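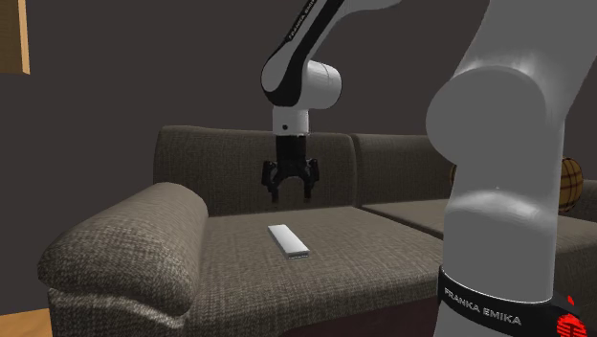
Render: Mahsa Shokri / Skutier

Gavamora member co-op list, README

What's in here
A plain list of co-ops that pay into the Gavamora shared fund, or did at some point. 137 rows, one per co-op. Worker, consumer, producer, housing, and a few that ticked two boxes and got filed as "mixed". Started as Francine Bélanger's spreadsheet for the October members' meeting, now kept as a CSV so people stop emailing each other old copies.

Files
members.csv - the main list
lapsed.csv - left, merged or wound up. Same columns plus a "reason" column, often blank
changes.txt - what got edited and by whom. Please fill it in

Columns
name - as on the rules document, not the shop sign
type - worker / consumer / producer / housing / mixed
town - town only, no street addresses
joined - year of joining the fund, not year founded (people keep mixing these up)
members - headcount from the last annual return. Blank means no return, it does not mean zero
share_min - smallest share a new member can buy, whole pounds
contact - role address only, e.g. the office inbox. No personal emails

Where it comes from
Annual returns mostly. Birutė Kļaviņa typed up the paper ones. Housing co-ops came across from the old Vītola list, which used different type names. Mapped by hand, so expect one or two odd ones.

Known problems
- Povanance is in twice, once for the bakery and once for the wholesale side. Seperate rules, separate rows. Leave it.
- Biggest co-op is down as 456 members. Checked, correct.
- share_min of 300 on a housing row is a deposit and not a share. Needs its own column, haven't done it.
- Accents got mangled in the last export. Fixed in members.csv, lapsed.csv still to do.
- Producer co-ops count farms in some years and people in others. Don't add them up.

Using it
Free to use for anything co-op related, say where you got it. Don't use it for cold mailing. If you print a directory from it send a copy to Lăcrămioara Olteanu and she'll put it with the rest.

Corrections
Send to Cathal Hayes with the row name and what's wrong. Co-ops can ask to have thier contact taken out, no reason needed, but the name and type stay in while they're paying members.

Version 2. Version 1 had the joined column shifted down a row, please delete it if you've still got it.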